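30/06/2021
Brekik bench, vegetable set

Great session! Jaruwan and I recorded 64 runs by hand-guiding the Trimer arm, and I threw out only five of them (three bad starts, two where I bumped the table). The new grip pads from Clolier are a joy compared with the ones we had in February, so much less fiddling between runs, and I got quicker at resetting too.

Aubergines are my favourite so far. Long, slippery shapes give the learner something to chew on, and holding one low down and upright by the plate is a lovely hard case. I want lots more like it, with both the red and the green plate out.

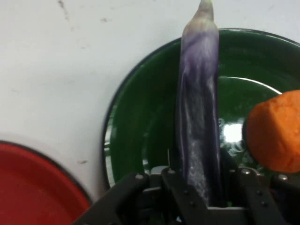
Should the bad runs be kept? For now they go in a folder of their own, labelled with the reason, and stay out of training until Jintana has looked through them.

Jaruwan wants to change the start position every 13 runs, which I like very much. Must write that on the Khunthong sheet before I forget. Also: wipe the wrist lens first thing, check the clock on the logging machine (it was 2 seconds out again), buy more aubergines.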